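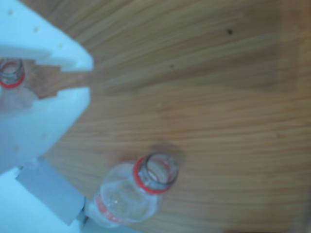
**4.2 Why people keep (or don't keep) water by them in the afternoon**

Of all the habits that came up in our conversations with the residents of Bamport, drinking water in the afternoon was the one people were happiest to talk about and, I think it is fair to say, the one they understood least in themselves. Most of them told us that they drank "plenty," and most of them, when we went through the day with them hour by hour, found a long gap between lunch and supper that surprised them. A clear plastic bottle like the one lying on the wood in Figure 3 was by far the most familiar thing to drink from among the people we spoke to, well ahead of glasses and mugs, and it came with its own set of small rules. Some people would only drink from a bottle they had filled that morning. Others topped theirs up all day long and had no idea, by evening, how much had gone through it.

**Figure 3.** Clear plastic bottle on a wooden surface.

Rosalinda Mangubat, who carried out the greater part of the home interviews, noticed early on that the answers changed with where in the house she was sitting. In the kitchen, people talked about water as something you got up for – a trip to the faucet, a pause between chores. In the living room they talked about it as something you kept near you, and they were a good deal more forgiving of themselves when they forgot. We had not planned for this in the interview guide, and for the first 17 households we have no note of which room was used. From then on we wrote it down every time, and the remarks in this section draw mainly on those later visits. 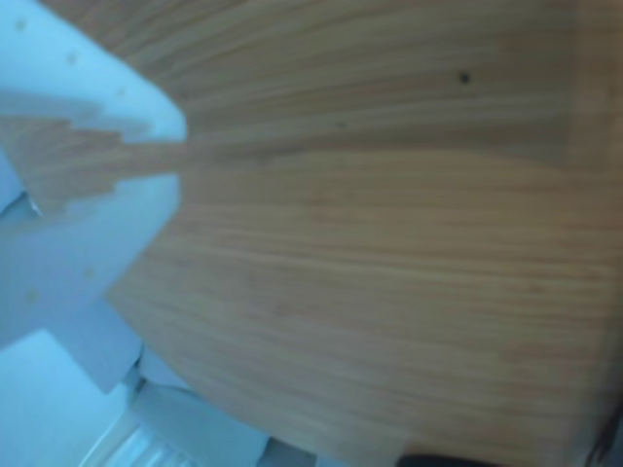 The difference between the two kinds of talk matters for anyone hoping to give useful advice. A person who thinks of drinking as an errand will put it off when her knees are bad or the hallway is cold, and several of our older residents said so in nearly those words. One woman told us she had started "saving up" her trips, so that a drink had to wait until she also needed the mail or her glasses. A person who thinks of it as company, on the other hand, may sit beside the same water all afternoon and hardly touch it. Telling both of them to drink more is kindly meant, and it is what the Bamport leaflet did, but it speaks to neither one very well.

We should say a little about the smaller second round of visits, made in November by Omid Ghasemi and Niamh Mac Carthaigh. They went back to seven of the households and asked only about the hours after lunch. The answers were close to the earlier ones, with one exception we found rather touching: where two people lived together, each was quite sure of how much the other drank and vague about themselves. Gholamreza Mousavi has suggested that future interviews be held with couples apart, and we agree, though we would be sorry to lose the arguments.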